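The Shelf That Came With the House

March 31, 2025

I have lived in Noonan since September, and in that time I have learned exactly one thing about home repair, namely that everybody has a drill story and wants to tell it to you at the mailbox.
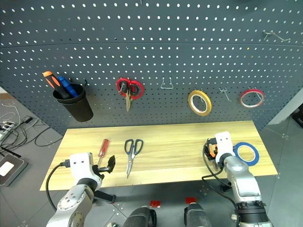 Mine goes like this. The previous owners left a shelf in the hallway. It leaned. Not a lot, but enough that a pencil would travel the length of it and drop off the end, always the same end, always behind the radiator. I lived with this for months. I moved the pencils. Then one evening I decided I was a person who fixes shelves.

The shelf had 9 screws in it, of which two were doing any work. The rest were sitting in holes the size of grapes, packed with what I believe was toothpaste. I took them all out and the shelf came down quickly, along with a piece of Noonan's finest plaster and my good mood.

The hardware store over in Tuslow sells wall anchors in boxes of 20 or boxes of 336. I asked who needs 336 and the man looked at me, then at the photo of my wall on my phone, and slid the big one across the counter. I would like to say I resisted.

A contractor from Plavside came by and quoted me 2,000 dollars to redo the whole hallway. He also told me the floor slopes. The shelf, he thought, might have been the only level thing in the house. He was very nice about it and had a cup of coffee and dropped a pencil, which rolled toward the kitchen.

So the shelf is back up, in new anchors, and it lines up beautifully with the floor. Guests say how straight it looks. I still have most of the anchors, if you're ever out this way and need a few. The pencils live in a jar now.

Next month, the bathroom door. It closes fine in winter.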